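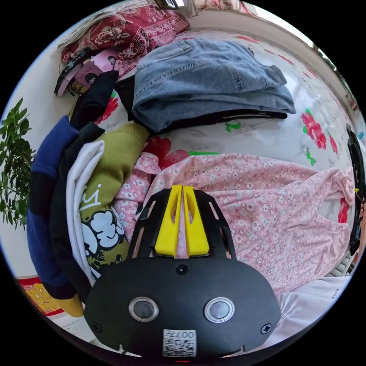 OK, so the short version of my talk is that we spent most of March arguing about fingertips. Min-kyu Son and I had two finger sets to compare for the hand-held gripper, the Urkbridge ones and the Modik ones, and we figured it would be an afternoon. Ha! Cloth is where it got interesting. Look at how close together those yellow fingers are, and then look at what they're pointed at -- a pink floral garment on a floral sheet. Floral on floral is brutal for the camera, and I love it as a test. The jeans up top are the easy case, honest (denim has an edge you can find).

(Pause here, ask who has tried to fold a shirt with a two-finger gripper. Wait for hands.)

So, numbers. We logged 2340 grasps and kept 1729 of them after Han-gyeol Ok went through and tossed the ones with bad tracking. Go slow on this slide, people always want to write it down. The Modik fingers won on thin fabric, the Urkbridge ones won on anything with a thick hem, and I'd been betting the other way on both. I owe Min-kyu lunch.

Then there's the two-handed stuff, which I'm way more excited about. One gripper can pinch a corner fine, but it drags the whole garment along with it. Add a second one and you can hold some tension!
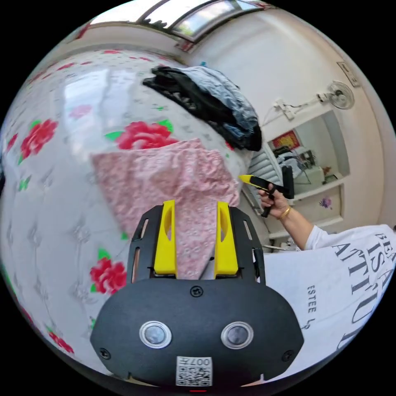 Two grippers on one folded cloth, seen from the left-hand unit.

Point at the second gripper, the one in the hand on the right, with its yellow tip almost at the corner of the cloth. My own fingers are open at this moment. What I want people to notice is how strongly the wide lens bends things out toward the edges -- the Murnance calibration handles the middle nicely and gets worse as you go out, so a partner gripper way off to the side is hard to place. We ran roughly 100 calibration passes with the Kwak controller before I trusted the spacing between the two units.

If there's time: the latency story. If there isn't, skip to the finger wear slide and take questions from there. Somebody will ask about silicone tips. We haven't tried them yet, Min-kyu has a set on order.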